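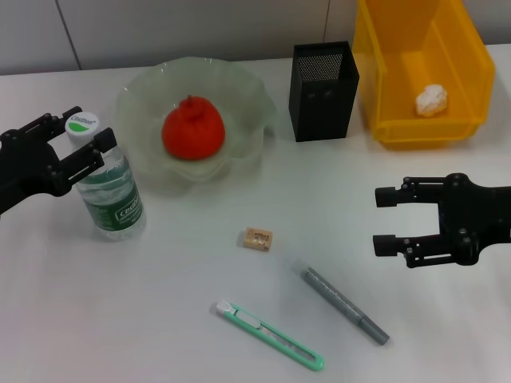 How to Sort Out a Junk Drawer (and Keep It Sorted)

I love a junk drawer. I really do! Every home I've lived in has had one, and I've stopped believing the people who say theirs doesn't. There has to be somewhere for the spare key and the takeout chopsticks and the little bag of screws that came with the bookcase. The trouble starts when you can't open the thing without a whisk jamming against the underside of the counter.

You can fix yours in an afternoon. I did mine again in December, start to finish, and I was grinning like a fool by dinner time.

What you'll need

A clear table or a good stretch of counter
An old bath towel or bedsheet, if you care about scratches
A few small boxes, tubs or jar lids (don't buy anything yet)
A trash bag and a bag for giveaways
A tape measure
A damp cloth and a drop of dish soap
A pencil and the back of an envelope
A marker and some masking tape

Step 1: Take everything out

Yes, everything. Pull the drawer all the way off its runners if it will come, carry it to the table and unload it by the handful. Please don't try to do this with the drawer still in the cabinet, picking out one dead pen at a time. I did it that way for years and all I ever managed was to move the mess from the front to the back.

If your drawer won't come off, look for a small plastic lever on each side, under the runner. On most modern drawers you push one up and the other down at the same time, then pull. Older wooden drawers usually just lift at the front and slide out. Mine is the old kind and it sticks, so I rub a plain candle along the runners while it's empty – ten seconds' work, and it glides for months.

Step 2: Spread it out flat

Give every object its own patch of table. Piles hide things, and the whole fun of this step is finding out what you own. (Four tape measures, in my case. Four! I had been borrowing my neighbor's.)

Don't sort yet. Just spread. If you run out of room, use the floor, but keep small batteries and magnets well out of reach of kids and pets. Button batteries go straight up onto a high shelf until you're ready for them.

Step 3: Pick out the obvious trash

Go fast here. Dried-up pens, expired coupons, rubber bands that crack when you stretch them, packets of soy sauce that have gone brown and puffy, instructions for a toaster you no longer have. Test pens on the envelope. Anything that doesn't write in two strokes goes.

Used batteries shouldn't go in the kitchen trash where I live, and they may not where you live either. Tape over the ends of any lithium ones and put them in a jar by the door so they leave with you next time you pass a drop-off point. Old keys can usually go in with scrap metal.

Step 4: Sort by what you're doing when you need it

This is my favorite part, and it's where I do things a bit differently from most guides. They'll tell you to group by type, so all the metal things together, all the paper things together. I group by the moment. What am I in the middle of when I come looking?

My groups look like this:

Something broke (glue, small screwdriver, picture hooks, the bag of screws)
The lights went out (flashlight, matches, spare batteries)
Wrapping and mailing (tape, scissors, string, stamps)
Feeding people (corn holders, birthday candles, twist ties, bag clips)
On my way out the door (spare keys, coins for the parking meter, lip balm)

Yours will be different. A friend with three dogs has a group that is all leash clips and treat pouches, and it makes perfect sense in her house.

Some things will fit in two groups. Scissors always do. Put them with the job you do more often, or own two pairs.

Step 5: The maybe box

You'll end up with a handful of objects you can't name and can't throw away. A plastic cap from something. A cable that fits nothing. An Allen key with a bend in it. Put them in one small box, write the month on the lid and put it on top of a closet. If you haven't gone looking in it after 40 weeks or so, let it go. I have rescued exactly one thing from a maybe box, and it was the foot off a blender, and I was so happy I told everyone.

Step 6: Wash the drawer

Crumbs, glitter, a sticky ring from a cough drop – it's all in there. Vacuum the corners first, then wipe with the damp cloth and soap. Let it dry fully before anything goes back. A piece of leftover wallpaper makes a lovely liner. Mine has lemons on it.

Step 7: Measure before you divide

Measure the inside of the drawer: width, depth and height. Write down all three. The height is the one people forget, and it's the one that will catch you when you try to close the drawer on a jar that's a hair too tall.

Now try your small boxes. Tea boxes with the lids cut off are wonderful, and so are the trays that phones come in. Shuffle them around until they fit snugly, with the things you grab most at the front. Live with the cardboard version for a couple of weeks before you spend any money. You'll almost certainly want to swap something, and it's much nicer to find that out with a free tea box.

If you do decide to buy dividers later, get the spring-loaded kind that press against the sides. They move when you change your mind.

Step 8: Load it and label it

Put each group back in its own section. Label the inside edge of each box with masking tape. It looks fussy, I know, but the labels aren't for you. They're for whoever puts the tape back.

Leave one section empty. I mean it! New stuff will arrive tomorrow, and it needs somewhere to land that isn't on top of the scissors.

Keeping it that way

I do a two-minute tidy whenever I change the kitchen sponge. The two jobs have nothing to do with each other, but one reminds me of the other and that's enough. Empty the landing section, put strays back where they belong, test a pen or two.

Then a proper clear-out once a year. It goes much faster the second time.

A few questions I get

My drawer is tiny. Can I still do this?
Sure. Use three groups instead of five and move the mailing things to wherever you keep paper.

What about cables?
Not in this drawer, if you can help it. They tangle around everything. Give them a shoebox of their own, each one coiled with a twist tie and a tape flag saying what it charges.

My family just throws things in anyway.
Mine too. Make the landing section bigger.

Can I do the same with a bathroom drawer?
Absolutely, and check the dates on medicines while you're there. Ask your pharmacy how to get rid of the old ones. I've got a bathroom version half written, and I'll put it up as soon as I've finished with the cabinet under my own sink.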